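Lenihan Gripper Unit – User Manual
Section 5: Care of the pads and fingers at the sink station
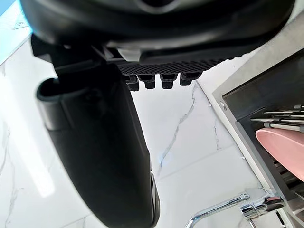
Figure 5-1. Gripper with textured pad and rubber pegs, over the counter beside the sink.

This section explains how to clean and check the gripper when the cell is installed in a kitchen with a sink. Please read it to the end before you start. The work is for one person and needs no special tools.

CAUTION: Press the stop button and wait until the green lamp is off. Do not put your hand between the finger and the pad while the lamp is on.

5.1 Before you start

1. Move the arm to the SERVICE position from the Erno panel. The gripper stops above the counter.
2. Close the faucet.
3. Clear the counter under the gripper. Items inside the dish rack can stay there.
4. Prepare two soft cloths, one damp and one dry.

5.2 Cleaning the pad and pegs

1. Wipe the textured pad with the damp cloth, along its length. Food grease stays in the crosshatch pattern, so repeat until the cloth comes away clean.
2. Clean between the rubber pegs with a corner of the same cloth. Do not use a knife or a wire brush.
3. Bend each peg lightly with one fingertip. It must return to its place by itself. If a peg is cracked or stays bent, change the complete peg row (see Section 7).
4. Dry everything with the second cloth.

Note: The pegs do not all have the same shape. This is correct and is not a sign of wear.

5.3 Cleaning the finger

1. Wipe the finger from the upper end to the tip.
2. Look into the hollow at the upper end. Crumbs collect there and can be taken out with a dry cotton stick.
3. Follow the raised seam with your thumb. If the seam feels open, stop using the gripper and contact the Vodalham service desk.

CAUTION: Never spray water on the housing. It is protected against drops only – it is not made for washing under the faucet.

5.4 Checking the clearance

1. Release the stop button and select JOG SLOW.
2. Lower the gripper toward the dish rack and watch the distance to the faucet and to the steel rim. Keep at least 5 cm free on every side.
3. If the distance is smaller, teach the approach point again and save it.
4. Open and close the gripper 2 times. The movement must be even and without noise.

Repeat the work of 5.2 and 5.3 every week, and change the peg row after 1,000 working hours. Write the date in the service log of the cell.

Undwood Support uses cookies to remember your language and region. Accept all | Settings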